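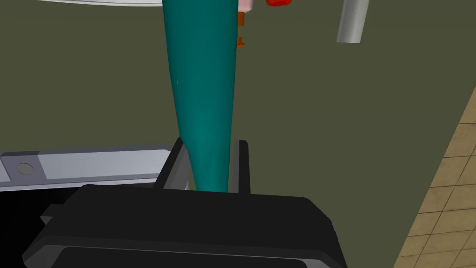
Figure 3. A long tapered form in teal, narrow at the lower end and widening steadily upward.

3.2 How people name tapered shapes

We were curious, as many readers will be, about the plain words people reach for when a shape grows wider along its length. In April we asked 117 adults in Virncombe and Grandbridge to name 16 shapes in their own time, with no list to choose from — and they were generous with their answers. After we set aside the blanks, 755 names remained. "Cone" was the favorite in both towns, though the Grandbridge group was quite fond of "bat" and "horn" as well. Spelling was left just as people wrote it, and plurals were folded in with their singulars.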